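4.3 Comparison of the two cameras under strong shade

The indoor tests in Section 4.2 were done with constant light, so they say little about how the cameras behave on a real street. For this reason we repeated the comparison outdoors, on a road with trees.

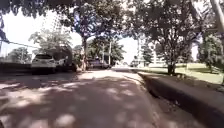 Figure 6. View of the shaded road used in the outdoor test, with sunlight patches on the pavement and a raised curb on the right.

Both cameras, the Resport and the Monder, were fixed on the same bracket and triggered together by the Lirgate controller. The vehicle was driven along the road at walking speed, and each camera delivered 702 images. All runs were made in August, between 11:00 and 14:00, when the contrast between sun and shade is strongest. Exposure was left in automatic mode, as we expect most users will do the same.

The road in Figure 6 is difficult for two reasons. First, the pavement is scattered with bright, rounded spots, and a simple edge detector can easily take them for the border of an object. Second, the face of the curb is dark, and near the vehicle it almost joins with the shade on the road. The lawn behind it is bright, so the stronger edge is often the one between curb and grass, and the line that we want to follow is the weaker one. The parked vehicles on the left were not used as targets in this part of the study.

For the curb line we used the method of Stojanović without any change of parameters. A result was counted as lost when no line was found, or when the line was more than 30 cm away from the line marked by hand. With the Resport camera the curb was lost in 181 images. With the Monder camera it was lost in 27 images. Most of the losses with the Resport came in groups, directly after the vehicle passed from a bright area into a dark one – the automatic exposure needed several images to settle, and during this time the curb face was completely black.

The Monder reacts faster, but its images contain more noise in the dark areas. This had little influence on the curb line, which is long and straight over most of the distance. For small obstacles the noise could be more important, and we did not test this case.

We also tried a fixed exposure with the Resport. The groups of losses disappeared, but the sunlight patches became saturated and the false edges on the pavement increased. We therefore kept the automatic mode for the remaining tests, which are described in Section 4.4.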